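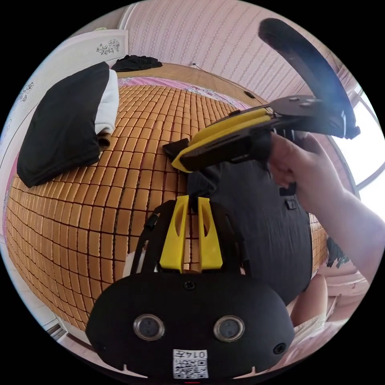
Hand-held grippers for recording cloth folding – fingers slip on thin fabric

bokent27
Posted Monday, 7:12 pm

Hello all. I am building a pair of hand-held grippers at home, to record folding of clothes and later train a small arm with it. I do the folding on the bed, because my table is too narrow. The yellow fingers are printed, with a long slot in the blade so they bend a little.

My problem is this. With thick cloth I get a good grip on the first try. With a thin T-shirt the tips close, but the cloth slides out when I lift. I made 200 recordings and I think I must throw away many of them. Should I change the finger shape, or glue something on the tips?

juhl_bench
Posted Monday, 7:40 pm

Glue something. I used thin silicone sheet, 2 mm, only on the last part of the finger. Shape is not your problem in my opinion.

wemum
Posted Monday, 8:05 pm

I don't agree with juhl_bench. Silicone helps for one week and then it collects lint and is worse than bare plastic. I would make the slot shorter. A long slot makes the tip soft, and it opens again when you pull.

juhl_bench
Posted Monday, 8:21 pm

Lint you can wash off with soap. I have done it since December with the same pads.

wemum
Posted Monday, 8:30 pm

You fold towels. He has T-shirts.

zadar_shed
Posted Monday, 9:02 pm

Before you print anything, please check if both tips meet on the full width. In our workshop we had the same complaint and one finger was simply mounted crooked. Close them on a strip of paper and pull. If it comes out easily on one side, you have the answer.

Also, a bed is soft. The cloth sinks under the tips and you pinch less than you think. I would put a hard board under it.

bokent27
Posted Monday, 10:18 pm

Thank you, I did the paper test. The left gripper holds well, the right one lets go on the outer side. So zadar_shed is correct for one of them at least. I loosened the finger and set it again, now it is better but not perfect.

About the board I am not sure. I want the recordings to look like a normal home, and people do fold on the bed.

For the slot I will print 7 mm shorter tomorrow and compare. Silicone I will order too – it is cheap.

wemum
Posted Monday, 10:25 pm

Change one thing at a time, please. Otherwise you will not know which one helped.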